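Erthorpe Season Three: Release Format, Episode Order and What Changes for Viewers

The third season of Erthorpe goes up in February, and the schedule differs from the first two in ways that affect how you should set up recordings and reminders. This item covers the release plan, the running times, the language tracks and the state of the older episodes. It contains no plot details past the end of season two.

Season three has 10 episodes. The first four are released together at 9 p.m. and the other six follow one per week. Seasons one and two were both released in full on a single night, so anyone who relied on the "new season" alert should switch to the "new episode" alert in the Altari app. The season alert fires once, with the opening block, and does not repeat. The setting is stored per profile and has to be changed on each one.

Pruklow, the production company, has also moved to a longer episode. The season two episodes were cut to a fixed slot for broadcast resale, and the editing showed it: several scenes in the second half ended on a hard cut where the script plainly had another page. The new season has no fixed slot. The shortest episode runs 37 minutes and the longest is the finale, at a little under twice that. If you record from the linear channel, add padding at the end. The channel's guide data has been wrong for long episodes before, most recently with the season two finale, where the recording stopped before the harbor scene finished.

The episode order on the press listing does not match the production order. Episodes five and six were shot first, in the block that used the river locations, and the opening episode was shot near the end. This matters mainly to readers who follow continuity. Hair length and the state of the police station set will not progress evenly through the season, and that should not be read as a hint about a time jump. The same thing happened in season one with the flooded basement, which generated a large amount of theory posting and had no story purpose at all.
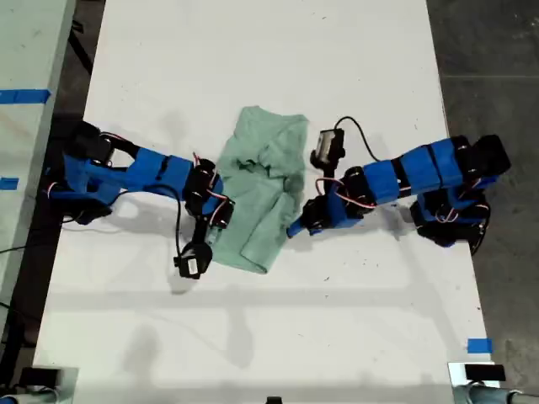
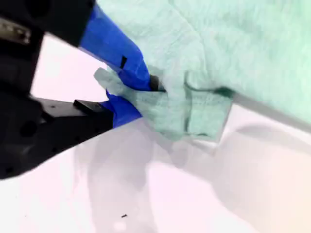
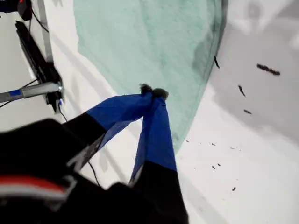

Language tracks are the other main change. Season two shipped with the original audio and one dub, with further dubs added over the following months. Season three has the original audio and two dubs from the first night. Subtitles are available in the same languages as before. The subtitle files have been redone by Mägi, the firm that handled the restored cut of the pilot, and the house style is different. Speaker names now appear only when the speaker is off screen, song lyrics are set in italics, and the radio chatter is given in full where it used to be marked "indistinct." The last point is a real gain. A good part of the season one plot was carried on the radio, and viewers who depended on captions did not get it.

The old subtitle files stay in place for seasons one and two for now. Altari's notice says that they will be replaced but does not give a month. Viewers who are rewatching before the premiere will therefore see the old style and should expect the missing radio lines to be missing still. The fan transcript remains the best source for them. It is complete for season one and has gaps in episodes three and seven of season two.

On picture format, the season was finished in high dynamic range, and a standard version is supplied for older sets. Season two was supplied the same way and had a known fault in the standard version: night exteriors came out too dark to follow on many televisions. The usual fix was to turn off the set's automatic brightness control and raise the gamma by one step. We do not know if the fault has been corrected. The trailer is no guide, as trailers are graded separately. If you had trouble last time, check the first night scene of the opening episode before changing any settings — the old correction will wash out a picture that does not need it.

There has been some confusion over the episode called "1094." Several listings show it as an episode number or a catalog code, and one television guide dropped it from the season entirely. It is the title. It refers to the locker number in the last shot of season two and is the second episode of the new season. If your guide shows only nine episodes, this is the one that has been left out, and a series recording set from that guide may skip it. Set it by hand.

The recap that plays ahead of the opening episode covers both earlier seasons. It is a separate file on Altari and can be skipped, but it is attached to the episode on the linear channel and is included in the listed running time. The recap leaves out the ferry subplot. Whether that means the ferry subplot is closed is a fair question, and the press material does not settle it. The actors who carried it are not in the published cast list, but that list covers only the first four episodes.

No decision on a fourth season has been announced. Pruklow's option on the main sets runs past the end of the current release, as it did at this point in the season two schedule, and renewal was confirmed that time only after the finale had gone out.

The episode notes resume with the next issue and will cover the opening block in one entry. Notes for the remaining episodes will run weekly, with spoilers kept below the fold in the email version. Corrections to the season two notes are still being accepted at the usual address.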